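Projects | Data | Notes | Contact
Print this page | E-mail this page

Wendgate Office Furniture List: README

A table of furniture and fittings in the rooms of the Wendgate office, with one row for each piece.

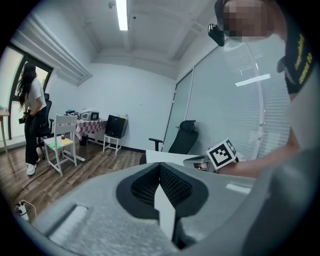

What is in the list

The list has 1063 rows. Every row is one object: a desk, a chair, a set of blinds, a lamp, a cupboard and so on. Small things which people carry with them, such as laptops, bags and cups, are not included, also when they stay on the same desk for many months.

I started the list when we moved from the old Cultska building, because at that time we had three different spreadsheets and they did not agree with each other. Manju Katiyar had the purchase papers, Tamara Sydorenko had the room plans, and I had my own notes from walking through the floors. This table replaces all three. Please do not send me corrections to the old ones.

Files

furniture.csv is the main table.
rooms.csv has one row for each room, with the room code and the floor.
codes.txt explains the short codes for type, color and condition.
changes.txt says what was changed in each version.

The files are plain text and can be opened with any spreadsheet program. The separator is a semicolon, because many of the remarks contain commas.

Columns in furniture.csv

item_id: a number which is never used again, also not after the piece is thrown away.
room: the room code, the same as on the door.
type: for example DESK, CHAIR, BLIND, PARTITION.
color: the main color only. A white desk surface on gray legs is written as white.
features: free words, separated by a slash.
condition: A (good), B (used but fine), C (needs repair), X (removed).
remark: anything else.

How I write chairs

Chairs made the most trouble, so I explain them more. In the features column please write the material of the back if you are sure of it, then headrest, then armrests. A black office chair with a tall mesh backrest, a headrest and armrests becomes "mesh / headrest / armrests". When you cannot see if the back is mesh, write only "high back" and leave the rest open until somebody has looked from near. Two black chairs in the same room are not always the same model, and I made this mistake more than once in the first version.

Chairs also move. The room in the table is the room where the chair belongs by the plan of Tamara, even if it is standing in the corridor on the day of the check.

Glass walls and blinds

A glass partition is one row, and the blinds on it are a separate row. White horizontal blinds have the code BL-H-W. The position of the blinds, open or closed, is not recorded. In the rooms with glass on one side and a white wall on the other, only the glass side gets a row, as walls belong to the building and not to us.

If you want to measure the slats, do it with the blinds closed. It is much easier to read the width.

Numbering

Item numbers from 100 to 999 are reserved for the ground floor. The upper floors begin at 1000. There are gaps in the numbers and they are intended.

Known problems

- The purchase date is missing for everything that came from Cultska.
- "Gray" and "silver" were used differently by Buppha Somboon and by me. I have corrected the desks but not yet the lamps.
- The storage room was counted in December and many boxes were still in front of the shelves. Treat condition A in this room with care.
- Some footrests are entered as type OTHER.

Changes and questions

Last update of this file: Apr 26, 2018. In this version the blinds got their own rows and the column "owner" was deleted.

For a wrong room code write to Rianne Meijer. For missing pieces write to Manee Somboon, and please give the item_id if there is a label. The label is normally under the seat or on the inner side of the desk leg.

You may copy the column structure for your own office. The Plarkel office already uses it, with other room codes.

Filed under: Facilities > Furniture and rooms > Data files
Print this page | E-mail this page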